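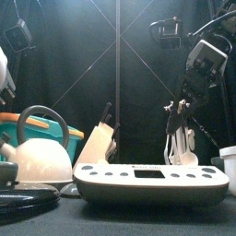
Slide 1. The counter, with cooktop, kettle, knife block and white plastic utensils.

SPEAKER NOTES – "Everything You Own Wants to Live Next to the Stove"
Evening talk, small kitchens series. Slides advance on my click. Water on the left side of the lectern, please.

SLIDE 1 (leave up while people sit down)

Don't talk yet. Let them look at the counter. They will start judging it within a minute, and judging is the warm-up.

Opening line: "Good evening. I have been asked to speak for 40 minutes on the subject of where to put a spatula."

Pause. If they laugh, carry on. If they don't, carry on faster.

Introduce the topic. Portable induction cooktop, one counter, and everything that gathers around it the way relatives gather around a buffet. Kettle on the left. Knife block behind it. A basket at the back, turquoise with an orange rim, a color scheme that can be seen from the street. And then the white plastic utensils, ladle, spatula, slotted spoon, the fork-ended one, hanging down in a bunch over by the back of the cooktop.

Ask for a show of hands: who cooks in a kitchen with less than one arm's length of clear counter? Expect most of the room. Ask who has a drawer they can't open all the way. Expect the rest of the room.

Say who I am. Keep it short. Nine years of going into other people's kitchens and moving their things eighteen inches to the left. Currently doing this for Brovov, who run the rental apartments over the old bus garage. Their kitchens were designed by somebody who ate out.

SLIDE 2 (floor plan, Brovov studio unit)

The plan gives you a counter and calls it a "preparation zone." It is also the drying zone, the mail zone and the zone where the bread lives.

No built-in stove in these units. Tenants get a portable induction cooktop. I like induction. It's quick, it wipes clean, and it can be put in a cupboard. In nine years I have met no tenant who has put it in a cupboard.

So the cooktop becomes a permanent resident, and things begin to settle next to it.

The rule for tonight – write it down if you brought a pen – is that you get one hand's width of clear space on each side of the cooktop, and the controls stay reachable. That's the whole talk. The remaining 35 minutes are about why you won't do it.

SLIDE 3 (text only: THE KETTLE)

Go back to Slide 1 briefly if people need reminding.

A stovetop kettle is a lovely object. The one on Slide 1 is cream white with an arched handle and a little whistle cap on the spout. It has posture. I understand wanting to see it every day.

But a kettle has two working positions, on the heat and under the tap, and it spends most of its life in a third one, which is in the way. If you have it beside the cooktop, point the spout away from where you stand. On Slide 1 it points left, away from the cooktop. Good. Give credit for this out loud, people like to hear that something is right.

Check the kettle works on induction before you fall in love with it. Magnet on the bottom. If the magnet slides off, you have bought a vase.

(Story, if time: the tenant in the Cakance building who owned two stovetop kettles and an electric one, and made her tea in the microwave. Do not do the voice.)

SLIDE 4 (text only: THE KNIFE BLOCK)

Knife blocks are sold by the slot. You buy a block with room for a whole orchestra and you use the big one, the small one and the one for bread.

On Slide 1 you can see three handles standing up out of a cream angled block, the third one leaning off to the right. Three is plenty. I own 19 knives. I know this because I counted them for this talk and had to sit down.

Position: behind the kettle is the classic spot, because it's the space that was left over. Try the reach. Put a pot on, let it steam, and then go for the bread knife. If your sleeve passes over the pot, the block moves. Other end of the counter, next to the board. Knives belong where you chop. People find this so obvious that they never do it.

Clean the slots. Turn it upside down over the sink and tap. Wait for the groan from the audience. It comes from the people who have just remembered that slots have bottoms.

SLIDE 5 (text only: THE UTENSILS)

The main event. Take a drink.

There are three ways to keep cooking utensils: lying down in a drawer, standing up in a jar, or hanging. Each has its believers. I have been shouted at by all three.

Drawer. Tidy until you need something. The ladle will jam it. The ladle always jams it, the ladle was shaped by a person with a grudge against drawers. Lay ladles on their sides at the back and put the flat things in front.

Jar. Quick to grab from, quick to tip over. Use something heavy. Utensils go in handle down, and here I take questions from people who disagree. Limit of five. When you get a sixth, one of the five goes to live with your brother.

Hanging. Best use of a small kitchen, since walls are free. The one thing I ask is that you don't hang the bunch directly over the heat. Plastic and nylon don't care for steam all day, and neither do you when you're reaching through it. Same goes for resting the bowl of a spoon on the back edge of the cooktop. Everyone does it. I do it. Get a spoon rest, or use a saucer and say it's a spoon rest.

White plastic in particular. Very smart on day one. Then comes the first tomato sauce, and from then on you own orange plastic. If you make a lot of curry, buy black and live in peace.

Also: sets. Sets come with a piece you didn't ask for. Usually the fork-ended one. It's for pasta, or for salad, or for meat, depending who you ask. Hands up who has one. Hands up who has used it this month. Enjoy the difference.

SLIDE 6 (text only: THE BASKET)

Every kitchen has a basket, and no household can tell me what's in it without going to look.

I don't mind baskets. A basket is a drawer for people who rent. It needs one subject, though. Onions. Or dish towels. Or tea. Once there is a battery in it, it's over.

Put it where you can pull it forward without lifting anything else out of the way. A basket parked behind a kettle is storage for things you have decided not to use. If that's the idea, fine, but then it can go on top of the fridge and give you back the counter.

Color: I'm agnostic. A bright one at least gets noticed. The beige ones at Tratinetti's shop are handsome and I have lost two of them in my own kitchen.

SLIDE 7 (text only: THE CONTROLS)

Short slide. People skip this and then burn their cuff.

Portable cooktops have the buttons along the front. Slide 1 again: a row of dark ones, some left and some right, with the display window in the middle. You want to be able to hit the off button without moving a pan handle, a towel or a cat. So handles turned to the side, nothing stacked in front, and lids somewhere else. Lids drift forward. It's their nature.

Leave the back and sides of the unit open as well, it has a fan and it needs to breathe. Read the manual for how much room. I realize what I'm asking.

And put a light over it. Dark gray buttons on a dim counter are a guessing game. The Sison building had stick-on lights fitted under the cabinets in December and the complaints about "the stove being broken" stopped. The stoves had been fine. People had been pressing the timer.

SLIDE 8 (the 653 slide)

Let the number sit there by itself: 653.

That's how many objects we took out of one Brovov kitchen, a studio, one tenant, before repainting. Corn holders count as individual objects. I argued against this and lost.

He wanted every one of them back, except the fork-ended spoon thing.

Don't wait for the laugh, go straight on.

SLIDE 9 (exercise, 5 minutes, in pairs)

Handout is a blank counter with a cooktop drawn on it. Each pair gets paper cutouts: kettle, block, utensils, basket, one lid, one board. Place them all. Clear space either side. Controls free. Walk around and look disappointed in a friendly way.

Common results:
Kettle on the cooktop as its parking place. Allowed, if you live alone and drink a lot of tea.
Block at the far end by the board. Correct, nod.
Basket placed off the edge of the paper. Correct, and bolder than I expected.
The lid balanced on top of the kettle. Every time. I don't know what to say to these people.

Collect the scissors before moving on.

SLIDE 10 (Slide 1 repeated)

Ask the room what they'd move first. There'll be a kettle party and a knife block party. Let them go at it for a bit. My own vote is the utensils, onto a rail to the side, then the kettle over a few inches, then stop for the day. Move one thing, cook on it for a week, then move the next.

Questions likely to come up:
"Wood or plastic?" Both. Wood for stirring, plastic for nonstick.
"What about a magnetic strip for the knives?" Yes, if your landlord lets you drill. Brovov does not. I have asked.
"Can I keep oil next to the stove?" You can. It will taste of the cupboard sooner. Move it one arm's length off.
"Where do you keep your own spatula?" Say we're out of time.

Handouts by the door. Take the paper lids with you, I have hundreds.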